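7 Jan 2019

First day back, and the tea in the kitchen is the same tea we left there in December, so I brought my own. Writing this up while I still remember what we decided, for me and for whoever picks up the blog feeds when I'm away.

The big thing on my plate is the directory. We list 574 science blogs as active at the moment, and I've had a sneaking feeling for months that a good share of them haven't posted anything since their authors finished grad school. (No blame there, I did exactly the same with mine!) Before the holidays I set the Inthanon script going to fetch every feed once a night and write down the date of the newest post, and this morning I finally sat down with the log and a large mug and went through it.

The first surprise is that the log has 727 lines for last night, when it ought to have one per blog. I spent a good part of the morning thinking the script was running twice, and went poking through the scheduler, and then felt very silly when I saw that lots of our bloggers have moved house over the years and we've kept both the old address and the new one. Same person, same posts, two feeds. So the duplicates have to be merged before we can say anything sensible about who's active and who isn't.

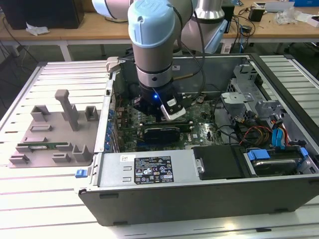 Merging by title doesn't work, I tried. People rename their blogs when they move, and there are several that are called some version of "Notes from the Field," which I love dearly but which is no help at all. Merging by author name is better, though it falls down on group blogs, where the feed gives whoever posted last. What seems to do best so far is comparing the text of the first 200 words of the newest post. If two feeds agree on that, I'm happy to call them one blog. I ran it over the geology section as a trial and checked every match by hand, and I only found 4 that were wrong, all of them people reposting the same conference announcement. I can live with that, as long as somebody looks over the list before anything gets deleted.

Other thing, before I forget: Bostden wrote back about hosting the podcast archive. They're friendly and the price is fine, but they want all the episodes in one folder with plain file names, and ours are scattered across three old servers with names like "final_final_glaciers." I'll make a start on the chemistry ones, as those are the ones teachers keep writing to us for.
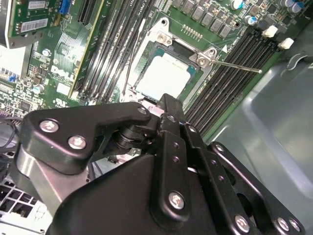 The "How It Works" series for the spring is the part I'm most looking forward to, so naturally I've left it for the end of the day. Lematgate asked us for short posts that a twelve-year-old and a grandparent could read together, and my first draft, on what goes on inside a computer, was much too heavy. I'd begun with transistors and binary and lost my own sister by the second paragraph. I'm going to start again from the green motherboard with the Dell logo on it, and go straight to the CPU socket and what it's for, which is a thing a reader can point at and ask about. Binary can wait for part two, or part five. I'd also like to keep each post to one idea, and I've said that every year I've been here, so if you're reading this and I hand you something with seven ideas in it, please send it back to me.

I put the rough outline up on Roro over lunch and asked for opinions, expecting to hear about my commas.
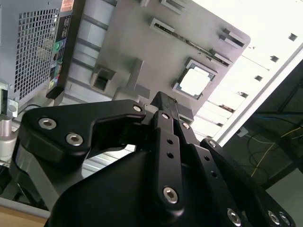

Anong Onsri thinks the series ought to be written by the bloggers themselves, one post each, with us doing only the editing, and that it would be a kinder way of finding out who's still around than a script that checks dates. Somebody who hasn't posted in two years might well come back for one short piece if they were asked nicely, she wrote, and they'd never know from our log that they'd been missed.

I've been turning that over all afternoon and I think she's right. It does mean the merge has to be done first, or we'll be writing to the same people twice, and it means I need a proper invitation letter, a warm one, with a clear word count in it.

To do:

- run the first-words comparison on the physics and biology sections
- hand check the matches, keep the old addresses in a separate file
- answer Bostden, ask whether they mind accents in file names
- redo the opening of the computer post
- draft the invitation and show it to Anong before it goes anywhere
- buy tea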